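Tretine hand-held grippers: demonstration sessions

Print this page | E-mail this page

The Tretine pair can be tried at the Bullmont showroom before you order. Sessions run through October and start at 10 am. Each visitor gets time with a gripper in each hand, working on ordinary household jobs at a table. Elias Zoubi runs the sessions, and Sawsan Hamdan answers questions on pricing and delivery.

Wear flat shoes and short or close-fitting sleeves. The marker cubes must stay clear of clothing. Left and right units are sold together under order code 1297, and spare jaw pads come in packs of 100.

The session covers picking up, wiping and putting back. Most people start with bottles and a cloth, one in each gripper, and move on to smaller items once they are used to the reach.

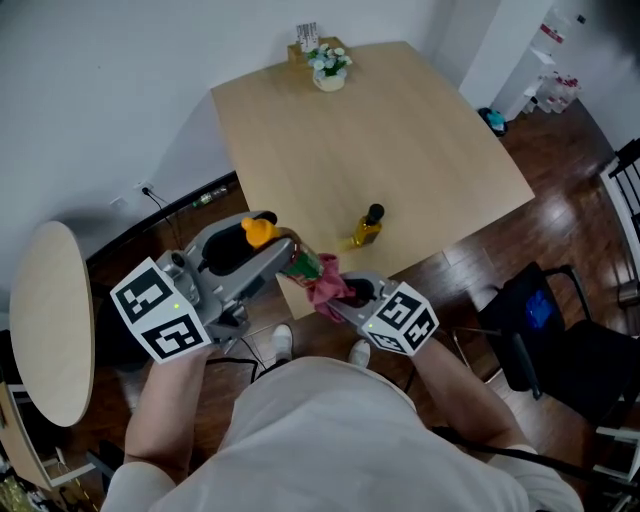

Can I bring my own objects to the demonstration?

Bring whatever you expect to handle at work, provided each item weighs under 600 grams. Glass is fine if it is closed. Tell Sawsan Hamdan beforehand if you need a larger table.

Places are booked through the Bullmont front desk. Parking is behind the building, and the entrance is on the same side.

Shares: 96 | Comments: 4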